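I have been meaning to write about walking to the coast from Celstead for ages, and last week I finally did the whole thing in one go, so now I have no excuse!

If you don't know Celstead, it's the kind of town people drive through on the way to somewhere with a beach. One main street, a hardware store, a very good bakery and a parking lot behind the library where the old rail bed starts. The trains quit running long ago and the tracks were pulled up, and what's left is a flat, shady path that goes all the way out to Hillamholm. I love it more than I can easily explain. I've been on prettier trails and much harder ones, but I keep coming back to this one, sometimes for an hour after work and sometimes, like last Tuesday, for the entire day.

I started at six in the morning with two cheese rolls and a thermos. The first stretch runs behind people's backyards, so you get a lot of dogs, trampolines and tomato plants. Then the houses stop and you're in the cutting, where the rock goes up on both sides and everything is covered in moss and ferns. It's always cooler in there. I had my sweatshirt on until I came out the far end, and then I was in a T-shirt for the rest of the day (and got a burned neck, because I never learn).

After the cutting comes the Rocha bridge. It's 200 feet long, with new planks and the old iron underneath, and the river is a long way down. I'm not great with heights, but I've found that if I look at the far bank and keep moving I'm fine. There were swallows going in and out under the deck the whole time I was crossing. I stopped in the middle for the first time ever! My knees were a little wobbly, but I stood there holding the rail and watched them swoop around for a good while.

Past the bridge the path gets rougher. There's one muddy section, by a culvert that seems to be permanently blocked, and I'd wear real shoes for it. I had my old sneakers on and my left sock was wet until lunch. Lunch was at the Brorkavard halt, where the platform is still there with grass growing through it, and somebody has put in a picnic table. Both cheese rolls went in one sitting. A man on a bike rode through while I was eating and told me the blackberries were early farther down, and he was right, they were everywhere. My hands were purple for two days.

I should say something about bags, because I've gotten this wrong so many times. I used to carry a shoulder bag on long walks, and by afternoon one side of my neck would be killing me. Then I went the other way and borrowed a giant hiking pack with a frame, and rattled along with almost nothing in it. Now I use a plain little school backpack, the sort you can pick up anywhere in the fall, and it's perfect. Water on one side, food on top, rain jacket squashed at the bottom. Tighten the straps more than you think you need to and it won't bounce. 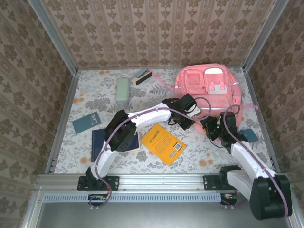 How long does it take to walk from Celstead to Hillamholm?

Plan on a full day. I left at six and reached the harbor in the middle of the afternoon, with a long lunch and a lot of blackberry stops. If you'd like to split it up, the halt makes a good turning point, and you can do the other half from the Hillamholm end another time.

The last part is my favorite. You smell the salt before you see any water, and the trees get short and lean over to one side. Then the path swings around a bend and there's the whole bay, with the town tucked into the corner of it. I've seen it so many times and I still speed up every single time I get near that bend.

Hillamholm has 3 places to eat near the harbor, and I went to the one with the blue door for chowder and a huge lemonade. The bus back to Celstead takes 35 minutes, which feels a bit rude after you've spent all day getting there on foot, but my feet were very happy about it. Check the timetable before you go, as the afternoon buses are few and the last one leaves earlier than you'd like.

Next time I want to try it in October, when the maples by the river turn. I'm bringing dry socks.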